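Workshop Guidance: Comparing Grippers and Arms for Laundry Handling

Household Automation Workshop, Clarkness
Prepared by Petrică Rusu. Revised in June.

The following advice is intended for members and visiting groups who wish to try out grippers, arms, cameras or controllers on household cloths. It replaces the earlier sheet on folding trials and should be read together with the general bench rules posted at the entrance.

Before you begin

Decide which single part is under comparison. If the gripper fingers are to be changed, the arm, the camera position and the control settings must remain as they were. Groups that change the fingers and the controller in the same session are left with results that cannot be used, and the bench time is not refunded.

Write down the task in one sentence before the arms are switched on. "Pick up the near corner of the cloth and carry it to the far edge" is a suitable task. "Fold the laundry" is too broad, and two operators will seldom agree on when it has been completed.

Choosing and preparing the cloths

Use plain woven cotton for the first round. Terry towelling flatters almost every gripper, as the loops give the fingers something to hold, and it should be kept for later. Thin, smooth cloths such as napkins and pillowcases are a far better test of fingertips.

Wash new cloths twice before use, without fabric softener. Softener leaves a coating that transfers to rubber pads and reduces their hold for the rest of the day. Do not iron the cloths between trials unless every cloth is ironed every time.

Keep a set of cloths in strong colours and at least one in the same colour as the table. Strong colours are easy for the camera and allow the arm to be judged on its own merits. A white cloth on a white table is a much harder matter. The edge is given away only by faint shadows, and a camera that performed well with red or blue may lose the corner altogether. Any comparison of cameras should include such a pairing, and the results should be recorded separately from those for coloured cloths.

Setting out the bench

Place the cloth to be handled along the near half of the table, between the two arms. Cloths that are waiting their turn should go in a basket in a far corner, where neither elbow can reach them when fully bent. A basket with a broad, smooth rim is preferred. Wire baskets snag both fabric and cables.

Do not smooth the cloth flat before each trial. A perfectly flat cloth offers the fingers nothing to pinch, and it bears little resemblance to what comes out of a tumble dryer. Shake the cloth once, let it fall, and draw it roughly into shape by hand. A few wrinkles and one raised fold are quite acceptable. 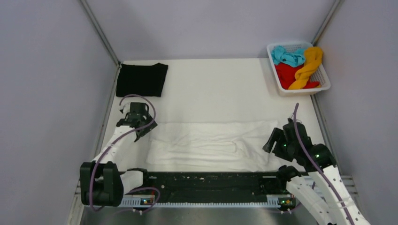
Where two arms are in use, they should be tested one at a time before they are tested together. Run the left arm through the whole task with the right arm parked, then reverse the arrangement. Differences between two arms of the same make are common, and they are often greater than the differences between two sets of fingers. A group which borrowed the Baltemov fingers last winter reported a marked improvement over the Vandach set, and later found that it had fitted them to the better arm.

Fingers and pads

The workshop holds three sets for loan. The Vandach fingers are blunt and forgiving and will suit most beginners. The Baltemov fingers are narrower at the tip and lift a single layer more reliably, although they mark delicate fabric if the closing force is set too high. The Iordache pads are soft sleeves that slip over either set - they grip well when clean and very poorly when dusty.

Wipe all pads with a damp, lint-free cloth at the start of each session and again after every 13 trials. Allow them to dry in the open air. Washing-up liquid may be used on the Iordache sleeves, provided that it is rinsed off completely. Solvents must not be used on any of the pads.

Set the closing force at its lowest value and raise it one step at a time until the cloth is held. Record that value. If a set of fingers needs a much higher force than the others, this is a result in itself and should be noted as such.

Cables

Every cable must have enough slack for the wrist to turn fully in both directions. Too much slack is equally troublesome, as a loop may drop over the fingers and carry the cloth away with it. With the power off, move each arm by hand to its furthest reach and look for places where the cable pulls tight or rubs against a joint. Soft fabric ties are supplied in the drawer beneath the bench. Plastic ties are not to be used, as their cut ends catch on cotton.

Inspect the cables again at the end of the session. Worn covering should be reported the same day.

Lighting and cameras

Draw the blinds and use the overhead lamps only. Daylight shifts during the afternoon, and a comparison begun at 2 p.m. and completed at 5 p.m. has been made under two different sets of conditions. Allow the lamps ten minutes to settle.

A lamp placed low and to one side will bring out the wrinkles in a pale cloth. This is useful when the arm is being judged, but it gives an unfair advantage if the camera is the part under test. The choice should be stated on the record sheet. Once fixed, the camera must not be touched until the final trial has been completed. If it is knocked, begin the set again.

Controllers

Use the slow setting for all first trials. Cloth swings when it is carried quickly, and a controller that appears clumsy at full speed may be perfectly sound at half. When two controllers are compared, give each the same starting position for the arms and the same arrangement of cloth, as near as can be managed by hand.

Operators improve with practice, and this will favour whichever controller is tried last. Alternate between the two, or ask a second person to repeat the set in the opposite order.

Recording results

For each trial, enter the cloth, the fingers, the closing force and the outcome. Four outcomes are recognised: completed, completed with a second attempt, dropped, and missed. Please do not add further categories - remarks may be written in the margin.

A trial interrupted by the operator is to be entered as missed, even where success seemed likely. Sheets that contain only completed trials will be returned.

Leaving the bench

Park both arms, switch off at the wall and return loaned fingers to their boxes with the pads facing upwards. Used cloths go in the wash bag by the sink. The bench surface may be wiped with plain water. Polish of any kind is forbidden, as it alters how easily the fabric slides and will spoil the next group's results.

Requests to borrow fingers or pads over the summer should be left in writing at the Clarkness desk.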